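クラスターラ(Clastura)の現場の話、ちょっと長くなるけど連投する。通勤中なので誤字ゆるして

うちの仕分け・梱包ライン、4月からアームが入った。導入はゾルステッド(Zorstead)社。正直、最初の説明会は半分寝てた(夜勤明け)

で、何が変わったか。まず手首。箱詰めで右手首をやってる人が5人いて、そのうち3人はもう湿布なしで来てる。これはでかい

逆に増えたのが「待ち」。アームが止まる→ランプ→誰か行く→復帰。この「誰か」が決まってないのが一番もめた。結局シフト表にスケッドステッド(Skedstead)で「復帰当番」て欄を作ってもらった。作ったのはソレーヌ・ブヴィエさん。仕事はやい

当番になると自分の持ち場を抜けるわけで、その分は隣がかぶる。隣は手当なし。そこは今も交渉中

1時間600個って数字が壁に貼ってあるんだけど、あれ人間込みの数字だからね。アームだけの手柄みたいに言われるとちょっと、、

あと新しい動きは全部シミュレーション上で先に試すことになった。CGの台所みたいな部屋で、石のカウンターの上でやる。白いアームの手前、青い細い棒が転がってるやつ。ペンかな

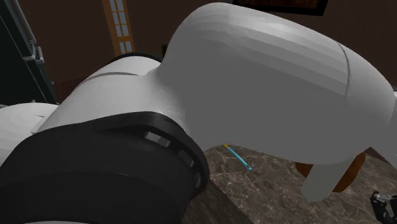

クルトワ、4月

朝番終わり。休憩室から続き

上の画面、教育担当のファウスティーヌ・テクシエさんが毎朝みんなに見せてくれる。関節の黒い輪のとこ、実機だと手を近づけちゃいけない場所。画面だとこれだけ寄って見られるので新人に説明しやすい。紙のマニュアルは105ページあって誰も最後まで読んでない、私も含め

で、細い物と丸っこい物が近くにある時どっちから取らせるか、を現場の人間に聞いてくるのよ。これがけっこう意外だった。「手でやる時どうしてます?」って

どうしてるって言われてもね。細いのを先にどける。転がるから。でもそれ口で言ったことなかった。20年選手のおばちゃん達が急に先生になってて、見てて楽しい

ただし!その聞き取り、休憩時間にやるのはやめてほしい。先週それで昼ごはん半分しか食べられなかった。勤務時間内でお願いしますと伝えた、返事まち

人は減るのかってDMで何件か来てるので書いとく。今のところ減ってない。でも辞めた人の補充もしてない。それを「減ってない」と言うのかは、まあ、各自で

夜勤は人が少ない分アームの台数が多い。静かすぎて眠いらしい。前はラジオつけてしゃべりながらやってたのに、今はランプの音を聞き逃すからラジオ禁止になった。地味にこれが一番不満でてる。手首は楽、でも話し相手がいない、て

個人的には戻りたくはない。冬の箱詰め、指の感覚なくなるし。でも復帰当番の手当とラジオ、この2つはちゃんとしてほすい

ほしい、ね

土曜に職場の話し合いあるので、出れる人は出て。議題に「聞き取りは勤務時間内」も入れてもらった。当番表の色がみづらい件も言うつもり(黄色と薄い黄色の区別つく人いる?)

休憩おわる。続きは夜に書くかも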